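Karkier Opens Free Home Sorting Workshops in Vornness

VORNNESS, February 2018 — Karkier, the home organizing company founded by Anikó Bakos, is very happy to announce a new season of free sorting workshops, open to anyone in town with a crowded closet, a junk drawer or a cupboard that no longer shuts the way it should.

The workshops grew out of a trial evening in January, when 23 neighbors came along and stayed well past closing time, talking over what to do with small boxes, spare cords and all the other odds and ends that pile up in a home.

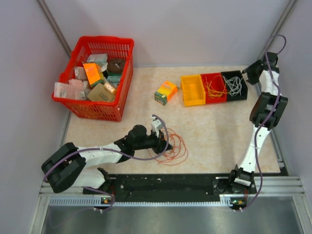

"We always begin with the little things," said Bakos. "Boxed goods can share one basket, but cords do so much better in an open bin of their own, where you can reach in and find the one you want — and people go home feeling lighter, they really do."

Each workshop has room for 100 guests, and everyone who attends will receive a printed guide written by Adom Eshun. Places may be reserved at the Karkier store, where Impi Vainio will be glad to answer questions.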